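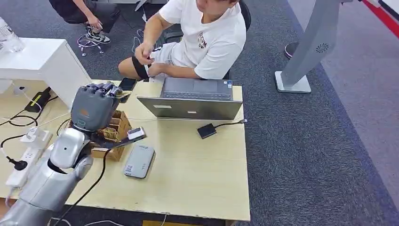

Harvey Fehr asks that the hand be left unpowered until its cable has been fixed down, and on the Govard build we do the same.

5. Fixing the hand cable

1. Switch off the supply.
2. Run the cable down from the hand to the desk. Leave 38 mm of slack at the wrist.
3. Bend each finger by hand - gently - and check that nothing pulls.
4. Switch on and wait for the hand to open.

Caution: keep drinks off the desk.

Last updated: February
Print this page
E-mail this page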